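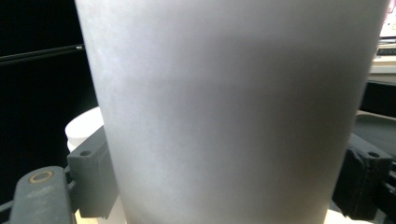
Notizen Vortrag "Verwalterwechsel ohne Aktenlücke", Stand 5. Mai 2020

Redezeit knapp halten, Fragen erst am Ende. Folien laufen über Nusrats Rechner.

**Einstieg**

- Begrüßung, kurz zu mir: seit Jahren WEG-Verwaltung bei Valitz, davor Buchhaltung.
- Thema ist die Übergabe der Unterlagen, wenn eine Gemeinschaft den Verwalter wechselt. Die Bestellung selbst und der Verwaltervertrag kommen heute nicht vor.
- Frage ins Publikum: Wer hat schon einmal ein Objekt ohne Beschluss-Sammlung übernommen? Hände abwarten.

**Fall Arnanville**

Wohnanlage mit 60 Einheiten, eine Tiefgarage, zwei Heizkreise. Der Vorverwalter hat die Ordner pünktlich abgegeben, aber ohne Verzeichnis. Tyyne Miettinen hat das Objekt bei uns übernommen und sechs Wochen gebraucht, bis klar war, was fehlt. Es fehlten:

- der Wartungsvertrag für die Hebeanlage
- die Teilungserklärung in der geänderten Fassung
- Schriftverkehr zum Wasserschaden im Hinterhaus
- der Schließplan

Langsam vorlesen, die meisten schreiben hier mit. Dann sagen: Der Schließplan war am teuersten, weil der Hersteller ohne Sicherungskarte nichts nachliefert. 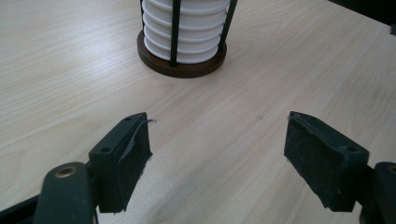 Die Beschluss-Sammlung wird bei der Übergabe oft als letztes geprüft, und das ist die falsche Reihenfolge. Sie entscheidet, welche Sonderumlagen noch offen sind und welche baulichen Veränderungen genehmigt wurden. Auf den weißen Stapel im Holzhalter verweisen: So dicht liegt eine Lage auf der anderen, und so liegen auch die Beschlüsse. Wer einen aus der Mitte braucht, muss wissen, was darüber später geändert wurde. Deshalb fortlaufend nummerieren und Aufhebungen direkt beim alten Eintrag vermerken.

Überleitung zur Checkliste.

**Checkliste (Handout)**

1. Übergabetermin schriftlich vereinbaren, mit Verzeichnis.
2. Kontovollmachten am selben Tag umstellen - die Bank braucht das Protokoll der Bestellung mit beglaubigten Unterschriften.
3. Laufende Verträge mit Kündigungsfristen in eine Tabelle.
4. Offene Gewährleistung notieren, mit Datum der Abnahme.
5. Rückstände der Eigentümer einzeln abstimmen.
6. Schlüssel gegen Quittung.

Zu Punkt 5 nur kurz. Hamish Mowat hat danach seinen eigenen Teil zum Mahnwesen und will nicht, dass ich vorgreife.

**Erhaltungsplanung**

- Arnanville hat einen Plan bis 2040, erstellt vom Ingenieurbüro Suominen.
- Der Plan lag beim Beirat, bei der Verwaltung lag er nicht. Impi Vuorinen aus dem Beirat hat ihn im Juli per Post geschickt.
- Empfehlung: Den Beirat beim Wechsel immer direkt anschreiben und nach eigenen Unterlagen fragen.

Falls nach Software gefragt wird: Wir arbeiten mit Wumo, der Import der Altdaten lief nur teilweise. Keine Werbung machen, bei Bedarf an Aarne Ikonen verweisen, er sitzt vorne links.

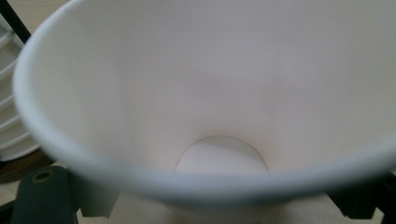 *Weißer Pappbecher ohne Aufdruck, von oben*

**Pause, danach Fragen**

Häufige Frage: Darf der alte Verwalter Unterlagen zurückbehalten, wenn noch Honorar offen ist? Antwort: in der Regel nein, im Streitfall anwaltlich klären lassen.

Zweite Frage, die meistens kommt: Wer zahlt die Kopien? Auf den Verwaltervertrag verweisen.

Handouts liegen am Ausgang. Tyynes Mailadresse steht auf der letzten Folie.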